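Vunditstead Home Forum > Kitchens > Sinks and Counters
Topic: Double bowl with a roll-up rack, or one big bowl?

saltbox_ranch
We're redoing the kitchen this winter and I have to give the counter people a sink cutout by the end of December. My spouse wants one big bowl. I grew up with two and I'm used to it. We don't have much counter, so the dish rack is the real problem. Right now it's a wire one on a tray next to the stove and it takes up the only spot where I can chop anything.

If you have a double, do you use the second bowl for anything, or does it just collect cups?

pilotlight
Single bowl. I had a double for 10 years and couldn't lay a sheet pan flat in either side. Every time I washed one the water ran down my sleeve. Got a 33 inch single from Fostia and would not go back.

oxbow_tenant
Depends on whether you hand wash. We have a dishwasher and still do the knives, pots and plastic by hand, so something is always drying. In our kitchen the left bowl is for washing and the right one has the rack in it. That got the rack off the counter for good.

The rack is the roll-up kind, parallel metal rods with gray plastic along the ends. Ours is a Grondora. The rods run front to back. The faucet comes up between the two bowls and the spout reaches over the left.

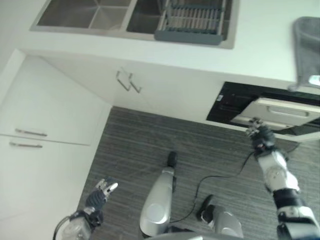
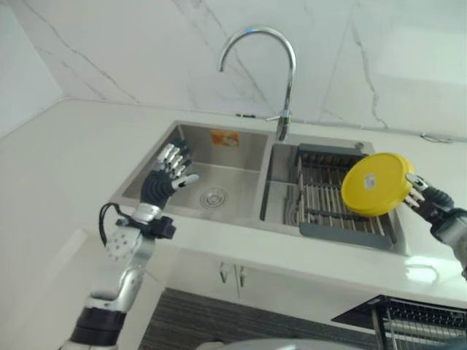
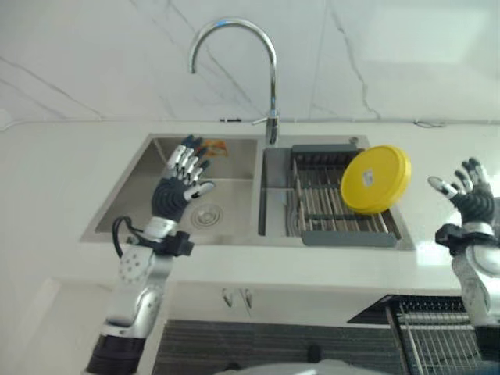

Water goes down the right drain and I don't have a tray to empty. Lids and plates stand up on it fine if you lean them a little. Tall glasses I put upside down at the back. The dish towel hangs over the counter edge to the right of the sink, where I can get it with wet hands.

Things I don't like: two drains means two strainers to clean, and if I have a stock pot to wash I end up turning it in the left bowl a quarter at a time. I can live with that.

pilotlight
You've given up half your sink to a dish rack. You could put the same rack over one end of a single bowl and roll it up when you need the room.

oxbow_tenant
You could, and I did in the last place. It's fine until you have something drying and need to wash something big. Then you're moving wet dishes to the counter, which is what I was trying to get away from. With the divider I just leave it.

mrs_tin_pail
I'm with pilotlight on sheet pans, but I think the depth matters more than the number of bowls. Ours is a single, too deep, and my back hurts if I do a full load of dishes. Stand at one in the store and put your hand flat on the bottom before you buy it.

Also, saltbox, what is the counter? If it's white, get used to wiping behind the faucet. Water sits back there at the wall and you see every drop dry. I keep a sponge cloth just for that strip.

saltbox_ranch
White, yes. Quartz probably. The backsplash is going to be a marble look with gray veins if I win that one too.

oxbow, does the rack slide around? I tried a cheap one at my sister's and it skated every time you set a pan down.

oxbow_tenant
Not much. The first one I bought did, because the ends were bare metal. The plastic ends on this one grip better -- I'd look for that before anything else. It's worth measuring the bowl front to back as well. The first one was 2 inches too long and sat crooked.

Cleaning is easy enough. I take it out about as often as I scrub the sink. The gunk builds up where the rods go into the plastic, so use an old toothbrush there.

drywall_dan
Plumber's side of it: a double costs you some cabinet space underneath, with the extra tailpiece and the cross pipe. If you want a disposal, decide now which side it goes on. Put it on the wash side. I've been called out to two places on Bunting where it was under the rack side, and both wanted it moved.

pilotlight
Good point on the disposal. I'd still ask for a price on both. My single came to 700 with the faucet, and the doubles in the same line were higher.

mrs_tin_pail
Low divider is another option. You can fill one side for soaking, and a long pan handle can lie across the top. A roll-up rack still fits on it.

saltbox_ranch
Hadn't thought about a low divider. I'll cut both layouts out of cardboard tonight and set them on the counter with the sheet pan -- that should settle it at this house, one way or the other. Counter people want an answer by 6 tomorrow evening.

drywall_dan
Take the faucet hole location with you when you call them. They'll ask.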